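Gistura: progress report to Pivent, second period
Submitted by Widell, home services division

Status in brief

The recording work is on schedule, the scheduling work is behind schedule, and the new scheduling software has been no help with either. Spending is within budget except for travel, which we cover at the end.

Recording

By the end of February the crew had filed 2,064 usable recordings of tidying tasks, all made with the hand-held grippers in furnished apartments. Our target for the period was lower, and we would like credit for that before you read the section on discards. Most of the tasks come straight from our regular cleaning routes: picking things up, moving them over, folding them, putting them down again. The Shi apartments have supplied the bulk of the material. 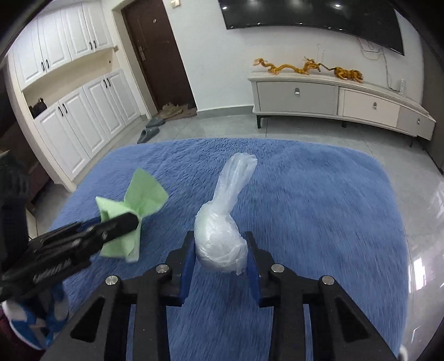
Of the 17 cleaners who work these routes, all have now had training on the grippers and most have asked to stay on the recording rota. The attraction is partly the pay supplement and partly the chance to kneel on a customer's rug for an hour and call it research. They have also become harsh judges of objects. Clear plastic bags are the least popular item on the list. A bag bunched up between the jaws, with the top twisted and sticking out to one side, is a thing any of them could pick up by hand while talking on the phone. With grippers it gets their full attention, and some language we have asked them to keep off the audio. Paper is better liked, though it has its own opinions about folding.

We discarded more recordings than planned in the first month. The main cause was speed. Experienced cleaners work fast, and the instructions ask for steady, unhurried movement. Asking someone with a decade of practice to slow down so that a machine can keep up was received about as you would expect. The discard rate has since come down, mostly after we stopped putting up a chart of it.

What has changed for the crew

In the original proposal we wrote that automation would "free staff for higher-value tasks." We have been asked by staff what those tasks are. For the present, the answer is recording, labeling, and explaining to the office why a drawer that sticks can't be described as a standard drawer.
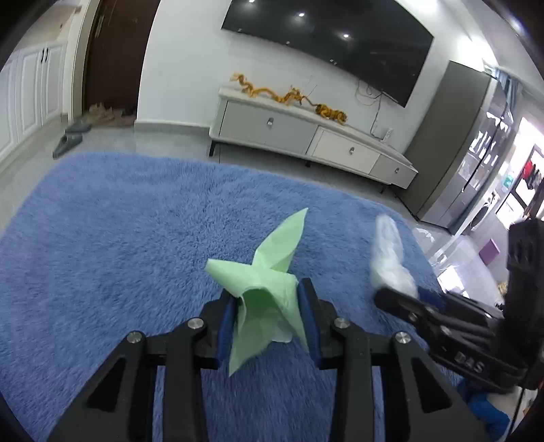 Labeling has turned into the larger job of the two. It was budgeted at 200 hours for the period and used them all with three weeks to go. Cleaners who label their own recordings are slower than the office team and make far fewer mistakes, so we have moved 70 percent of the labeling to them, at the recording rate. The office team took this well, possibly too well.

Wrists and knees need attention. Several people reported sore forearms after long sessions, and we now cap a session at forty minutes with a break. Knee pads were bought in one size, which fits the person who ordered them.

The question we hear most is whether the robots will take the routes. We have told the crew that no route will be cut during the grant and that we can't speak for what follows. It was a short meeting. We would like Pivent's agreement to put the first part in writing, and a draft is attached.

Next period

Kitchens and bathrooms start in April. Bags stay on the list, over objections. Travel is over budget because the gripper cases don't fit on the bus with the vacuum cleaners, and we request permission to move the unspent printing money across to cover it.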